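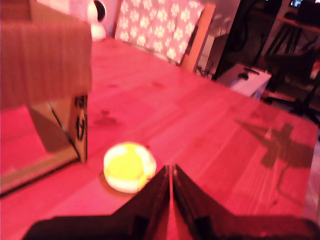

News from the teaching table

It has been a good long while since the robot evenings had a proper write-up in this newsletter, and several of you have stopped me on the stairs to ask how it is going, so I have been given a bit of room this time to tell you. The short version is that we are still at it, we are enjoying ourselves enormously, and we would love more people to come and have a turn.

For those who joined Cudton after August, when we started: we teach a robot to do small jobs by doing them with it. One person steers the arm by hand using the leader (a lighter copy of the arm that sits in your lap, more or less, and which the real one follows) and we record the whole go from start to finish. After enough goes, the recordings are handed to the learning program, which runs overnight, and the next session we let the arm try it alone. You don't need to write a line of code. You do need a little patience and a fairly steady wrist.

The job at present is "ball in the garage", which is the name Aaliyah MacPherson gave it on the first night and which has stuck. There is a cardboard box with an open front, there is a yellow ball, and the ball has to be picked up off the table and put inside. That's all of it! I remember thinking we would be finished in a week. But a round thing on a flat table is a slippery customer, and if you come down a touch too far to one side with the gripper it simply rolls off and you spend the rest of your turn chasing it. Beginners nearly always close the fingers too early (I certainly did, and I still do when I'm being watched). Aaliyah's advice is to stop just short of the ball, line up, and only then go in, and I pass it on here because it has improved my own tries no end.

We also had a long talk about whether to throw away the clumsy goes. Our first thought was to keep only the tidy ones, and we did that for the first batch, with the result that the arm was lovely when everything went well and quite lost when it didn't. Having never seen anybody miss, it had no idea what to do after a miss. So now we keep the recordings where someone fumbles and then recovers, and we bin only the ones where the person gave up or knocked the box over. If you have been holding back for fear of spoiling things, please don't, your wobbles are wanted.

At the last session the arm had 24 tries by itself and managed 17 of them. The seven it missed were mostly with the ball right up close to the cardboard, where there isn't much space to get a finger in, and that is a part of the table we had rather neglected when recording. The plan for the next few sessions is to put the ball there over and over until we are all heartily sick of it. We'd also like to try with the lights in different colours, as the members from the Zadton group found their arm did very well under the lighting it had learned in and then went to pieces when somebody changed the lamp. They were kind enough to tell us all about it over tea, and to lend us their notes.

Thank you to everyone at Charbonneau who let us have packing boxes, which do wear out faster than you would expect, and to Nenard for the spare set of fingers for the gripper. They went on without any fuss and we have the old pair put by in the drawer.

The next open evening is on 31st March, starting at 7 in the upstairs room. We can fit in six people with a decent turn each, so do put your name on the sheet by the kettle if you'd like to be sure of one, though you are very welcome to come and just watch. Younger members are fine with a grown-up alongside. Please tie back long hair and leave scarves on the hooks, and if you are left-handed, say so when you arrive, and we'll move the leader round to the other side for you before we begin.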